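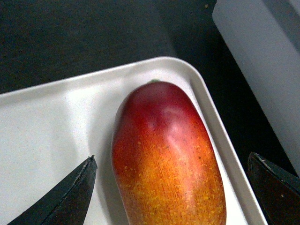
La couleur d'une mangue renseigne mal sur sa maturité. Le rouge est dû aux anthocyanes et dépend surtout de l'exposition au soleil sur l'arbre. Un fruit très rouge en haut peut être dur comme du bois. 1/7

La zone à regarder est le fond, côté jaune-orangé. Le passage du vert au jaune correspond à la dégradation de la chlorophylle. Ça reste un indice, variable selon la variété. 2/7

Les petits points clairs sur la peau sont des lenticelles. Ce sont des pores, donc ni maladie ni traitement. Une lenticelle brunie, c'est un défaut d'aspect, la chair dessous est en général intacte. 3/7

Plus fiable : pression légère du pouce près du pédoncule, puis l'odeur au même endroit. Si ça cède un peu et que ça sent, on coupe. Si ça sent l'alcool, trop tard. 4/7

Stockage : température ambiante tant que c'est ferme, sur un plateau à rebord, fruits non empilés. Pas de frigo avant maturité – sous 10 °C la mangue prend froid, la peau se pique et la chair ne mûrit plus correctement. 5/7

Mûre, elle tient 2 jours au frais chez moi, guère plus. Pour le rendement, j'ai pesé un lot en août : 958 g de fruits entiers, dont 120 g de peau. Je n'ai pas séparé les noyaux, donc pas de chiffre de chair nette. Ezequiel Pacheco me l'a déjà reproché. 6/7

Découpe : noyau plat, dans le plan large du fruit. Poser la mangue debout, pédoncule en haut, trancher de part et d'autre à 1 cm de l'axe. Quadriller les joues sans percer la peau. Le tour du noyau se récupère au couteau d'office. 7/7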